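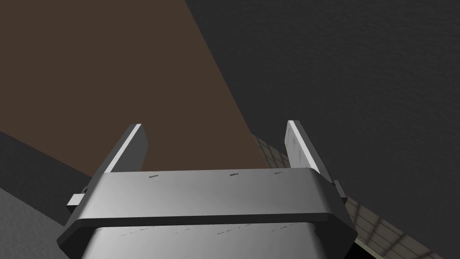 Figura 4.1. Interior generado por ordenador, con suelo de baldosas al fondo.

Capítulo 4
La sala también toca

La primera vez que toqué el violonchelo en casa de mi maestro, Heriberto Llanos, pensé que me había prestado un instrumento mejor que el mío. Sonaba enorme. Yo tenía quince años y volví a mi cuarto convencidísimo de que mi chelo era una caja de zapatos con cuerdas. Tardé mucho en caer en la cuenta de que era el mismo modelo, con las mismas cuerdas, y que lo único distinto era que Heriberto vivía en un piso de techos altísimos y yo dormía en un cuarto con moqueta, cortinas gruesas y una cama que se lo tragaba todo.

En los tres capítulos anteriores hemos hablado del sonido como si viajara por un espacio vacío: una cuerda vibra, el aire se comprime, el oído recibe. Me vino muy bien para explicar la frecuencia y la intensidad, lo reconozco, pero ya va siendo hora de ponerle paredes al asunto. Casi toda la música que escucháis en vivo os llega primero en línea recta desde el instrumento y después, en una avalancha de copias cada vez más débiles, desde el techo, el suelo, las paredes y la espalda de la señora de delante.

Esas copias se llaman reflexiones. Las primeras llegan tan pegadas al sonido directo que el oído las suma y las toma por una sola cosa, más llena y más fuerte. En el caso de la palabra, el límite que suele manejarse son 50 milisegundos; si una reflexión intensa llega más tarde, empieza a estorbar, y si llega bastante más tarde la oímos aparte – y entonces ya hablamos de eco. Lo que queda flotando después, esa cola difusa que se va apagando, es la reverberación. Son dos fenómenos distintos y en el examen de septiembre la gente los sigue mezclando, así que subrayadlo, por favor.

Cada material se queda con una parte de la energía y devuelve el resto. A esa parte que no vuelve la llamamos coeficiente de absorción, y va de 0 a 1. El ladrillo visto y el suelo de madera barnizada absorben poquísimo; una cortina pesada, bastante, sobre todo en los agudos. Para los graves la cortina sirve de muy poco (lo sabe cualquiera que tenga un vecino con bajo eléctrico).
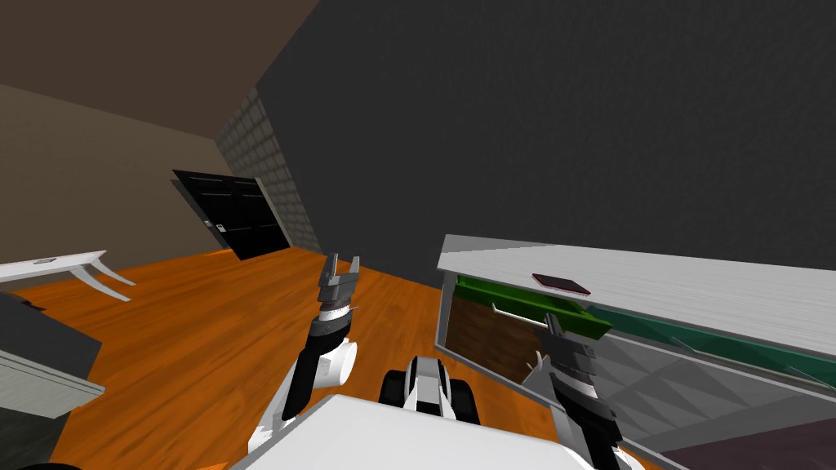
Noémi Bakos, al leer el borrador de este capítulo, me escribió en el margen que estaba siendo injusto con las salas duras, que ella había grabado sus mejores tomas de flauta en un pasillo sin un solo mueble y que a ver si dejaba de vender cortinas. Tiene razón en lo de la flauta. Una melodía lenta agradece la cola larga porque cada nota se apoya un poco en la anterior, mientras que un cuarteto tocando a toda velocidad en ese mismo pasillo sería un puré.

De modo que no busquéis en estas páginas la sala perfecta. Vamos a aprender a calcular cuánto dura la reverberación con la fórmula de Sabine, que es corta y se entiende bien, y luego veremos dónde falla, que a mí es la parte que más me divierte. También visitaremos sobre el papel el auditorio de Dratitz, que suena de una forma en los ensayos y de otra muy diferente con el público sentado.

Antes de seguir, un ejercicio para hacer en casa. Dad una palmada seca en el baño, otra en el dormitorio y otra dentro del armario de los abrigos, con la puerta cerrada si os cabe la dignidad. Apuntad lo que oís con vuestras propias palabras, sin vocabulario técnico. Guardad el papel, que lo vamos a necesitar en el apartado 4.3.

4.1 El sonido directo y las primeras reflexiones

Imaginad una fuente puntual colocada a dos metros de una pared plana y muy rígida.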